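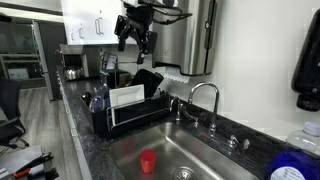
Sink area with dish rack, faucet and wall-mounted paper towel dispenser. Kitchen collection, record 1611.

Parnholm Shared Kitchen Collection: README

Summary

The Parnholm collection documents the sink, the dish rack and the adjoining counter of a shared kitchen. It was prepared by the Lis office of Maltico for the study of dishwashing and drying areas in workplaces. The subject is the everyday one of where cups, plates, containers and utensils are placed around the sink.

The current release holds 3417 records. Each record consists of one picture and one entry in the object table. Entries were written by hand and reviewed a second time before release.

Contents of the folder

pictures — all picture files, named by record number
objects — the object table, one row per item
terms — the word list used for item names and places
changes — notes on corrections since the first release

Places

Four place terms are used: rack, basin, counter and wall. An item takes the term for the surface or fixture that holds it. A cup standing in the sink is entered under basin, and a paper towel dispenser under wall. Faucets and levers are treated as fittings and appear in a separate column.

A plate or board that stands upright in the rack is marked "upright." A glass with its rim down is marked "inverted." If the position cannot be read with confidence, the field is left blank.
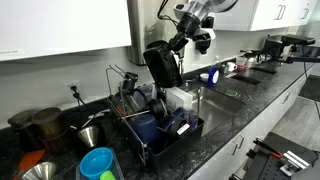

Crowded rack with a cup, containers and a mesh sieve; dish soap and sponge to the right of the sink. Record 200.

Item names

The word list contains 24 item names. Names are kept general, and material and color are entered in their own columns. A navy blue container is therefore "container" in the first column and "navy blue" in the third. The list separates sieves from funnels. Where a round item could be either a strainer or a lid, the entry reads "strainer or lid," and users should not divide these entries without consulting the picture.

Soap bottles and sponges are listed as supplies. Canisters, kettles and pots are listed as counter goods, even when they stand close to the rack.

Known limitations

Items at the back of a full rack are often partly hidden, and the table undercounts them. Clear glass and translucent plastic are easily confused, particularly near the steel basin. The table does not state whether an item is clean or wet. It should not be used to draw conclusions about hygiene.

All records come from one kitchen. Results may not carry over to kitchens with a different layout.

Use and corrections

The collection may be used for teaching and research with credit to Parnholm. Copies are distributed through Sasico. Requests for correction should give the record number, the item name and the proposed change. Accepted corrections are entered in the changes folder and included in the next release, planned for June.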